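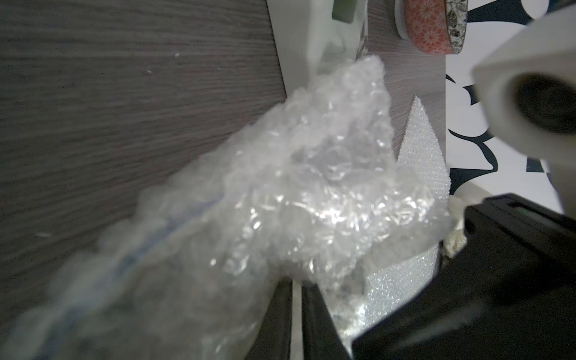 ビールのグラスは食器用洗剤で洗うと泡が死ぬ、という話を信じている人がまだ多い。店でもそう言う人がいるし、箱に入った説明書にまで書いてあることがある。私は疑っている。泡が立たないグラスの大半は、洗剤のせいというより、すすぎが足りないか、油のついたスポンジを使い回しているかだと思う。割れるのが怖くて中まで手を入れていない、という家も多いはずだ。しまい方も同じくらい怪しい。割れ物だからと、透明な気泡緩衝材をくしゃくしゃに丸めてグラスに押し込んだまま棚に置く人がいるが、あれは運ぶときのもので、保管には向かない。何か月も包んでおくとビニールのにおいが移る。うちでは2月にしまった脚付きグラスを夏に出したら、注いだビールがまるごと梱包材の味だった。

洗い方

スポンジはグラス専用を1個決める。高いものでなくていい。Navanceのグラス用ブラシも買ってみたが、柄が長いだけで、私には普通のスポンジとの差がわからなかった。洗剤は薄めて少量。ぬるま湯で内側をすすぎ、指の腹でこすってきゅっと鳴るまで流す。塩でみがくと泡がよくなるという説も試した。曇りは多少取れるが、泡のほうは変わらない。金彩やロゴの入ったグラスに塩を使うと印刷がはげるので、やめたほうがいい。

重曹は水200ミリリットルに小さじ2杯、20分つけてからすすぐ。茶渋のようなくもりには効く。白いうろこ状の水あかには効かないので、そちらはクエン酸で。「重曹ひとつで全部落ちる」と書いてあるページは、たぶん自分で洗っていない。

乾かし方

布巾で拭くか、網の上に伏せる。布巾の上にじかに伏せると中に湿気がこもり、生乾きのにおいがつく。拭くなら麻。柔軟剤を使った布巾は論外。

冷凍庫で凍らせるな

霜のついたジョッキは見た目はいいが、注いだとたんに泡ばかりになり、味は薄まる。薄手のグラスなら割れることもある。冷蔵庫に入れておけば足りる。Galldaleの「急冷スリーブ」は1294円した。氷水にくぐらせるのと何が違うのか、まだわからない。

検査のしかた

水でぬらしたグラスの内側に塩を振る。油が残っているところだけ塩がつかない。疑い深い人にはこれがいちばん納得がいくと思う。

10月17日 更新
このページを印刷する | メールで友人に送る

コメント

麦酒小僧
塩の検査やってみました。きれいだと思っていたグラスの飲み口がべったりで、へこみました。口紅でしょうか。

Valeriano Segura
専用スポンジには賛成ですが、冷凍ジョッキは譲れません。真夏の一杯目はあれでないと。

たかこ
新聞紙で包むのはどうですか? 実家はずっとそれです。

管理人
>たかこさん インクが移ることがあるので、引っ越しのときだけにしています。
>麦酒小僧さん 口紅もリップクリームもつきます。縁だけ先に洗剤で洗ってください。

通りすがり
食洗機については書かないんですか。うちは全部食洗機で、泡は普通に立ちます。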